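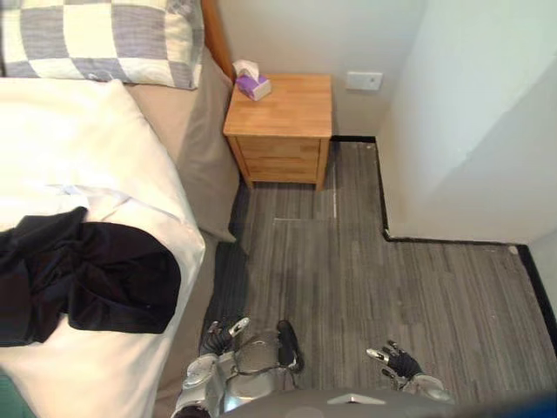 Holthorpe Footpaths and Allotments Group
Minutes of the November meeting, held in the upstairs room at the Tipoki café, Monday, 7.30 pm

Share 4
Comments 2

Present: Nia Lloyd (chair), Hefin Gwynne (minutes), Meirion Meredith, Kyung-tae Yang, and members as signed in the book.
Apologies: Tudur Skyrme, who sent a written report on the mill path.

1. Minutes of the last meeting
Agreed with one correction. Under item 5, "the lower gate" should read "the upper gate". Signed by Nia.

2. Matters arising
The noticeboard key has been found and a spare cut. Meirion has the spare.
The letter to the parish about dog bins went off as agreed. No reply yet. Hefin to chase.

3. Mill path
Tudur's report was read out. The path is passable from the road as far as the second stile. Past there the bank has slipped and walkers are going round through the field. The farmer has been patient about it but wants the path back where it should be before lambing.
Tudur has had a price of 700 pounds from Kollis for stone and for bringing it to the top of the lane. It does not include carrying it down. Kyung-tae asked if the stone could be dropped nearer. Meirion said a lorry would not get past the bend, and that a tractor and small trailer would do it in a dry week but would make a mess in a wet one.
There was a long discussion about whether to build up the old line or ask for the path to be moved a few yards into the field. Nia said a formal move would need an application and she would not expect an answer before summer. Several members said they would sooner have the old line.
Agreed: accept the Kollis price. Tudur to ask them to hold delivery until the ground is firmer. Meirion to speak to the farmer about the trailer.

4. Allotments
a) Water. The tap by the top plots is to be turned off for the winter at the end of the month. Plot holders to empty their butts or leave the lids off as they prefer, but hoses must be taken in. Two were left out last year and split.
b) Vacant plots. Plots 2 and 40 have been given up. Plot 40 is in good order and can be offered straight away. Plot 2 is mostly couch grass. Hefin suggested offering it at half rent for the first year. Kyung-tae thought this unfair on people who had cleared a bad plot at full rent, himself included. Put to a vote and carried. Kyung-tae asked for his vote against to be noted.
c) Bonfires. A complaint has come in from a house on the back lane about smoke on washing. The rule remains that fires may be lit after dusk only and must be out before the plot holder leaves. Nia to reply to the house and put the rule up on the noticeboard again.
d) Compost. The Flallemik delivery came short. They have agreed to make it up with the spring load. Members who paid and did not get theirs should give their names to Meirion.

5. Waymarks
Kyung-tae has walked the church loop with the map. The post at the ford is leaning and the arrow on the kissing gate points the wrong way, which has been sending people into the yard at the farm. He has turned the arrow but the screws are worn and it wants a new plate. He has plates left over from the spring. Agreed that he fit one.
The post at the ford needs digging out and resetting. To be done on the next work morning.

6. Work morning
Meet at the lay-by at 9.30 am. Jobs are the post at the ford, the brambles behind the chapel wall, and the drain by the first stile if time allows. Bring gloves and loppers. Meirion will bring the long spade and the barrow. Hefin asked that people park on one side of the lay-by only, after the trouble with the school bus last time.

7. Money
The balance was read out and accepted. Over 40 members have paid this year's subscription. Reminders to go to the rest with the newsletter. Nia asked for the cost of printing to be looked at, as most members now say they would take it by email. Hefin to bring two prices to the next meeting, one for a single sheet and one for the folded version.

8. Any other business
Meirion has been offered a second-hand strimmer. It starts, but he would like to try it on long grass before the group pays anything. Agreed that he borrow it for a fortnight.
A member asked if the winter walk could be shorter this year. Nia said the route had not been settled and suggestions were welcome. Hefin proposed the reservoir track, turning back at the pump house. Left for next time.
The café has asked us to stack the chairs by the window in future and not by the stairs.

The meeting closed at 9.10 pm.

Next meeting: same room, 7.30 pm. Items for the agenda to Hefin the week before, please.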